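Dec 18, 2020
Bench notebook, suturing station
Vumine evaluation, continued

Set up as in the last entry. Vumine logger on the instrument arms, base unit on the shelf under the console, Alterbridge laptop on the side table. Loan agreement is still the August one. Jae-in Cheon has the signed copy and the return labels.

Reminder of what we are looking at, for anyone reading who missed the start. Vumine is a logging and review kit for robotic suturing practice. It reads joint angles and grip commands from both arms, cuts the session into throws, knots and trims, and gives each segment a time and a path length. Alterbridge sells it either outright or as a yearly service with the segmenting done on their side. We have the service version on loan. The decision is which version to buy, or neither.

Power-up
Base unit came up on the second try. First try it hung on "arm handshake" and had to be unplugged. Same fault as before. Workaround is to home both arms, wait for the console to settle, then switch on the base unit. Put a label on the shelf saying so.

Clock drift between console and base unit looked fine at the start. Did not check again until after lunch, should have. It had moved enough that knot start times were visibly late in the log. Resync from the menu fixed it but the segments already recorded keep the old offset. There is a correction field in the export dialog. It takes seconds, not milliseconds, which the manual has wrong.

Runs
Ran interrupted stitches, single operator, then swapped operators. 5 runs kept, 3 thrown out. The discards were two handshake faults and one where I had the wrong operator profile loaded and only saw it in the summary.

Segmenting is good on needle driving. It finds the grasp, the entry and the exit, and I would have put the cuts in the same places by hand, give or take. Regrasps are marked separately, which I like. If you turn the needle in the jaws without letting go it calls that part of the drive, also fine.

Knots are weaker. It wants a clean alternation between arms. When one arm holds tension and the other fiddles, it splits the knot into pieces and reports the pieces as failed throws. Jae-in's knots get split less than mine. I don't want a score that rewards one person's habits, so for now I would ignore the failed throw number and use total knot time.

Trims are only picked up if the scissors are registered as a tool change. We skip that step half the time. Either we get disciplined or we drop trim times from the comparison.

Path length: repeated the straight-line check with the calibration block, 50 mm move, right arm then left. Right arm good. Left arm reads long every time, by the same amount. Re-homed, same result. Suspect the left arm bracket is seated against the cable guide. Will pull it and look. Until then left path lengths are no use except against each other.

Mounting
The clip-on sensors don't get in the way of instrument swaps. The cable on the left one does rub when the arm is high and turned outward. Added a loop of hook-and-loop tape. Alterbridge offers a longer cable as a spare, part is in the Snorradóttir catalog too, at a lower price as far as I can see. Ask whether using theirs affects the service terms.

Review software
The playback page is the best part of the package. Click a segment, both arms' tracks come up, scrub back and forth, leave a comment. Comments carry the operator name and can't be edited afterward, only deleted. People will grumble.

Video has to be loaded by hand and lined up with the log yourself. We did it by matching a jaw close. Works, but it took longer than the suturing. The Drorkaswood people told us they wrote a script for this. Jae-in to ask for a copy.

Upload to the service is slow from this room. Results were back before we finished cleaning the instruments, so no real complaint, but I would not plan on same-session feedback with a group waiting.

Cost
Not settled. The service version includes 4 operator profiles, more cost extra. We would go over that as soon as the new trainees start. Buying outright has no profile limit but segmenting then runs on our own machine, and we have not tested that. Asked Alterbridge for a trial key.

To do
- Pull left bracket, check cable guide, repeat block test
- Ask about the knot splitting, send them the two worst logs
- Trial key for local segmenting
- Decide on scissors registration and write it on the board
- Ask about third-party cable

From the bench: 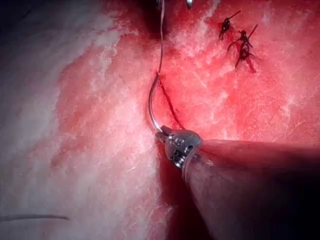

Needle held in the jaws, next to the incision. 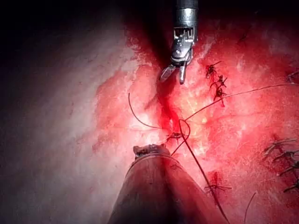 Upper instrument with jaws open.
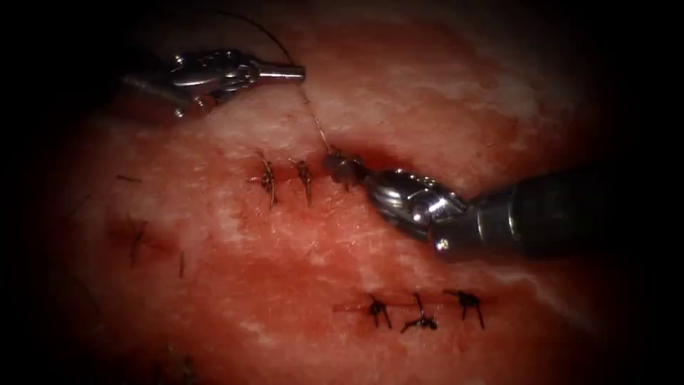
Tying at the right end of the upper incision.

Question from the group list: if we let the service lapse, do we lose the logs we already uploaded?

Raw logs stay on the base unit and can be exported at any time. The segmented versions sit on the Alterbridge side and have to be downloaded before the service ends, so whoever closes out the loan should do a full export first and put it on the shared drive.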